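The Register of Wire

Extract from the annual statement of the Office of Remainders, Skanden, August 2025

The Office received its present duties in February, when the Mendoza depot was closed and its contents were transferred to Skanden. The transfer consisted of 153 crates. Most held paper and were accepted without difficulty. The last held wire.

Under the Rules of Deposit, no article may be entered in the Register while it is attached to another article. The wire had been placed in its crate by several hands over a long period, and it was attached to itself throughout. The Registrar, Mr. Ghassan Sayegh, accordingly directed that it be brought out in portions, laid on the marbled table in the papered room, and separated by color. 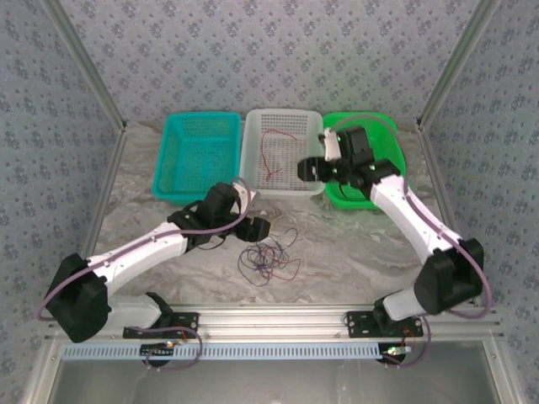
Mr. Sayegh assigned the baskets himself. Red wire was to go in the white basket, and dark wire in the green. The teal basket was reserved for wire that someone might come to claim. His deputy, Mr. Belmiro Brandão, asked what such wire would look like. The Registrar replied that the Rules were silent on the point and that the basket would remain in its place.

Work proceeded at a pace the Office considers acceptable. The red wire was thin and kept whatever curve it had been given. The dark wire was less cooperative. On two occasions Mr. Brandão requested permission to use scissors, and on two occasions permission was refused in writing.
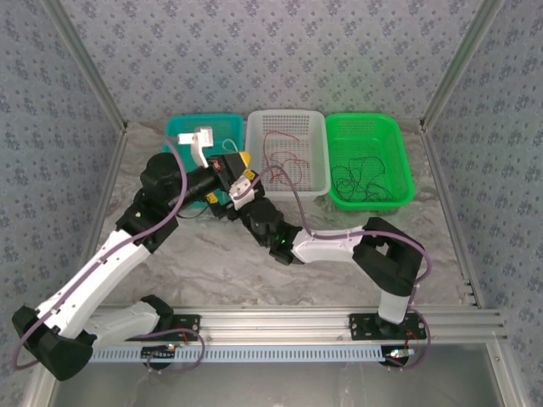 The three baskets in the papered room, with red wire in the middle basket.

In the spring a letter arrived from a Mrs. Utix, formerly of the Fluvlow road. She stated that her father had repaired radios there, that his bench had been cleared in his absence, and that she would know his wire if she saw it. She enclosed the fee of 295 and asked for no receipt.

The Registrar observed that no claimant had written to the Office before. He had the letter read aloud twice and placed it in the drawer of the table.
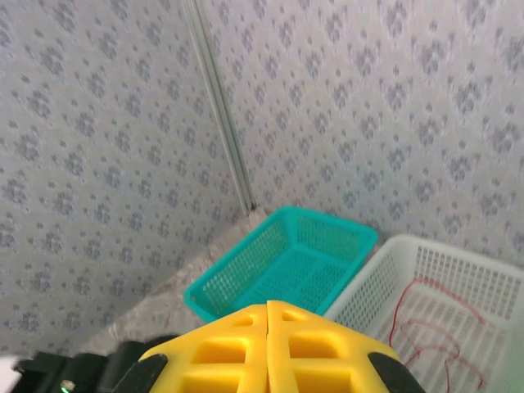

Mrs. Utix attended in person. She was shown the red wire first and spent some time with it. She did not touch the dark wire. When asked whether she could identify any part of the deposit, she said that her father had always finished a length with a small twist, so that it would not catch on his sleeve, and that she had forgotten this until she entered the room.

Mr. Brandão noted the remark in the margin, where remarks are not permitted. The Registrar has allowed it to stand.

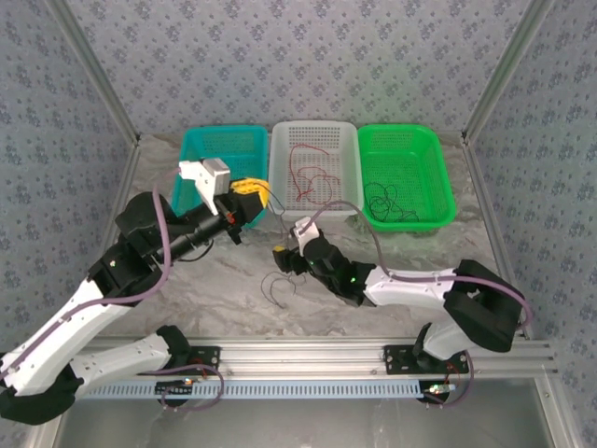
No wire was released. Mrs. Utix declined to take any, and her fee was returned to her at the door. She has asked that she be informed when the crate is empty, and the Office has agreed to do so.

The teal basket is retained for the coming year. Mr. Brandão has withdrawn his request for scissors.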